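Hasuvley open house, upstairs at the Undow building

I went to the Hasuvley open house in February mostly to see the Trevska workroom, which the flyer called "the tidiest bench in the trade." I had my doubts. I still have them.

The tour started 18 minutes behind schedule, in a hallway with a coffee urn and a stack of leaflets from Figueiredo, who supply the furniture. According to the leaflet there are 14 of these tables in the building, each with its own number and its own cleaning log. I asked to see a log and was told they were being updated.

Upstairs we heard a lot about clear surfaces. The rule is that only the thing you are working with goes on the table, and everything else goes on the counter behind. Fine. I can keep a clear table too if I'm allowed a counter to dump things on. A mug with a dark handle had a big white tabletop nearly to itself, and past it were a headset, a green bottle, a little plastic cup and a tangle of red and black wires. I wouldn't put that in a flyer.

The table itself I liked more than I expected. Matte white, easy on the eyes under bright lights — though a pale top shows every speck, and this one had a few. It also has seams, and in my kitchen seams are where the crumbs go. Our guide said they wipe down 4 times a day. Maybe they do.

The price on the leaflet was 162 a month to rent one, delivery not included. I took the leaflet home and haven't called.
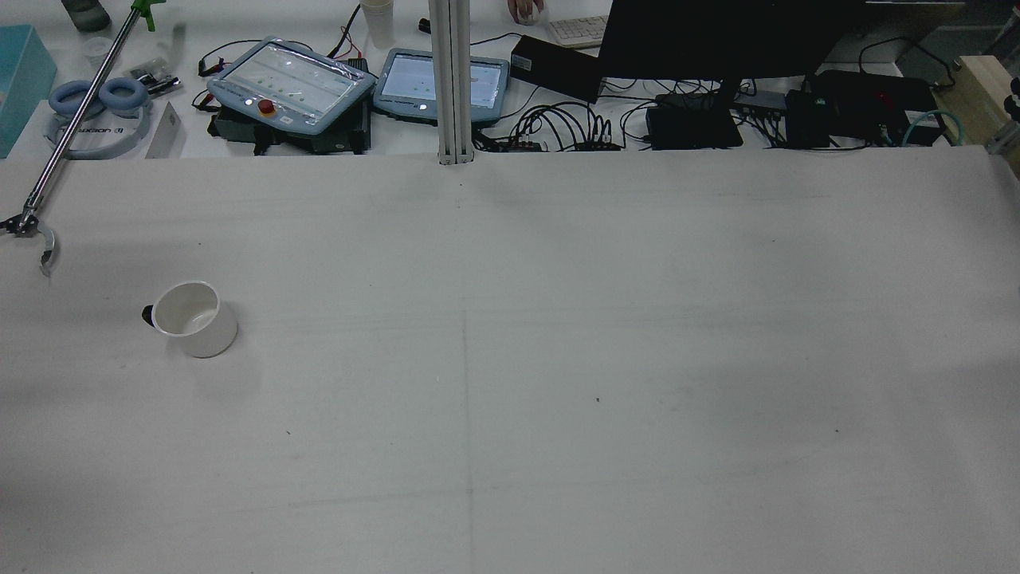 Parking is behind the building and fills up by mid-morning, so take the bus if you go. The coffee was decent.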